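Course Handout 2: Two-Arm Pouring Task
Pistcombe Technical Institute, Robotics Practicum
Instructor: Rostam Bagheri

Purpose of the unit

Students have up to this point worked with a single arm and rigid objects. In this unit each team programs both arms to bring a bottle and a receiving vessel together and to transfer water from one to the other. The task is graded on the quality of the grasp, the approach, and the written record. The amount of water transferred carries a small share of the credit.

Teams may choose the five-finger hands or the two-finger grippers for the first attempt. The choice must be entered on the planning sheet before bench time is reserved. A team that wishes to change hardware after that point should submit a new sheet to Mojtaba Nikzad by the end of October.

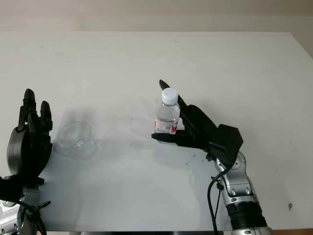 Omid Mohammadi asked at the review meeting whether a team using the hands should be allowed to support the bottle from underneath, as a grasp of that kind is steadier but limits how far the wrist can turn. The rule for this term is that any grasp is allowed, provided that it is drawn on the planning sheet and that the same grasp is used for every scored trial.

Preparing the bench

The surface should be wiped down before the arms are powered. Only the objects listed on the planning sheet may be within reach of either arm. Cables must follow the links closely enough that a full turn of the wrist does not pull on them. One member of the team stands at the stop button for the whole of the session and has no other duties.

Programs are loaded through the Fleltow console. Each team has 20 minutes at the bench, including setup. Motion logs are saved to the Hashemi server under the team name, and logs saved anywhere else will not be graded.

Choice of receiving vessel
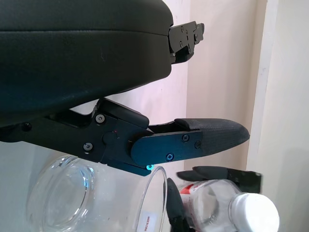
The receiving vessel has a large effect on the difficulty of the task, and teams should settle on one early. A wide cup gives a generous target but is light and easily pushed. A heavier vessel stays in place but asks more of the second arm. With a glass jar on its side, such as the one under the gripper, the thick base and the open mouth are at opposite ends, and the plan must state which end the arm approaches and how the jar is to be brought upright before any water is poured. Teams that omit this step will be asked to revise the plan.

Grip force

Thin plastic bottles deform under load. The starting value for the two-finger gripper is 76 on the console scale, and it may be lowered in small steps. The upper limit on the motion log is 2,000 entries per trial, so teams should record force only while the fingers are closed.

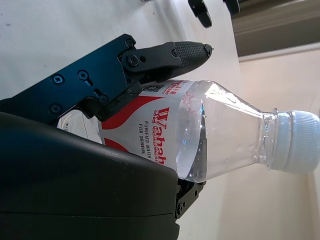

Force should be adjusted with the cap on. Once a value has been found that holds the bottle through a slow tilt in both directions, it is to be written on the planning sheet and initialed by two members of the team. The cap may then be removed for the scored trials.

Written record

The report is limited to 2 pages and should include the planning sheet, the final force value, and a short account of every failed trial. Rostam Arabzadeh will accept drafts for comment. Questions about the Meltness simulator, including access from home, should go to Jamshid Rahimi.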